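Festadville Robotics Club
Pre-run check, gripper station, Thursday

1. Battery strapped down, leads clear of the wheels: OK
2. Stop button tested from both sides of the bench: OK, and so quick this time!
3. Safety glasses on before power: OK
4. Work surface clear between the jaws: OK
5. Jaws open wide and clear of the surface: OK, lovely big gap for the foam blocks
6. Front edges of both fingers: WATCH. Pale, scuffed strip along each one. Run a fingertip over them with the power off and note anything lifting.
7. Thin strand under the left finger: find out if it's thread or wire before the arm moves

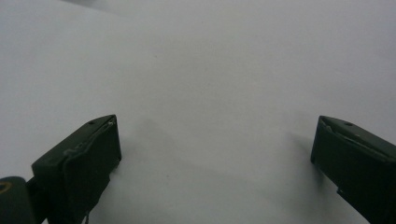 Beverley Ashby wants item 6 done after every 50 grips too, because the Partington meet allows no repairs once a heat has started. She'd also like the count written on the board.

Good idea, added! Our practice total is 3,559 grips and I can't wait to see it climb.

8. Speed limit set to 500 in the Wela controller: OK
9. Hair tied back, sleeves up (yes, mentors as well): OK
10. Spare fingers in the kit box: 4, bag labeled

Still open: items 6 and 7. Initial both before the first run.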